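Cubism, slowly

18 September 2024

I signed up for the evening art history course at the Cletside library because I'd been to the big gallery in the city twice and walked through the Cubist room quickly both times. It runs for ten weeks, costs 70 dollars and is taught by Ruben Brouwer, a retired high school teacher who paints in his garage. We are four weeks in. I said I'd write up my notes, so these are my notes.

What I thought I knew

I thought Cubism was paintings made of cubes. I also thought it was one style that a few people did for a long time. The main years in Paris were short, from about 1907 to the start of the war in 1914, and the look changed a lot in that time. The early landscapes do have blocky houses stacked up a hill, and that is where the joke about cubes came from. A critic made it and the name stuck.

Before that you need Cézanne. Ruben spent the whole first night on him and I was a bit impatient, having come for Picasso and Braque. But I went home and looked at the still lifes in my library book, and the tables are wrong. The left side of a table edge doesn't meet the right side where it passes behind the cloth. A plate is seen from above while the jar beside it is seen from the front. Once I'd seen that, the step to Braque's houses wasn't very big.

The brown ones

The second stage is usually called Analytic Cubism. These are the brown and grey paintings, and I find them hard. There is a portrait in there somewhere, or a guitar, but it has been opened up into small tilted planes that run into the background. Ruben's advice was to find one thing and work out from it. A button, a moustache, the curl at the top of a violin. I tried this at Kerr, the second-hand bookshop on the main street, with a big book of Braque plates. I stood there for most of my lunch hour and got through three paintings. In the third I found a bottle and part of a table and then lost the table again.

I asked why they are so dull in colour. The answer in class was that colour would have got in the way of working out the form, and that both painters were keeping the problem small. I accept that. I still don't want one on my wall.

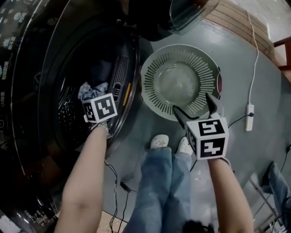 Paper and glue

In 1912 it all changes again. Picasso stuck a piece of oilcloth printed with a chair caning pattern onto a canvas and put rope around the edge of it. Later that year Braque started gluing down wallpaper printed to look like wood, and drawing over it in charcoal. Newspaper came next, and labels, and sheet music. From there on it's called Synthetic Cubism, and the shapes get bigger and flatter and the colour comes back.

This is the part I like best. I can see how the pictures are made. A strip of paper is a strip of paper and it is also the side of a guitar. Juan Gris is the one I keep going back to. His collages are very neat and planned, and he uses strong blues and greens that the other two mostly avoided. I had never paid him any attention before this course.

For homework we had to make a collage of something on our own kitchen table. I used the lid of a tea box, some brown paper and a flyer from Wavex, and glued them to a sheet of 200 gsm paper from the newsagent. It buckled. Ruben said to weigh it down with books overnight, and that mostly fixed it. My cup looks like a boot.

Books

The library has a decent shelf, but half of it is out with other people from the course. I bought a used survey of early modern painting from Kerr for 10 dollars. It runs to 1,190 pages and is too heavy to read in bed, and the colour in the plates is a bit yellow. The Cubism chapter is good and has more on Léger than I expected.

Next

Next week is sculpture and after that the painters outside Paris. In October a few of us are driving over to Skinville, where the regional gallery has a room of Cubist prints up until the end of the month. There's one seat left in the second car if anyone from class is reading this. Let me know before the next session so we can sort out the petrol money.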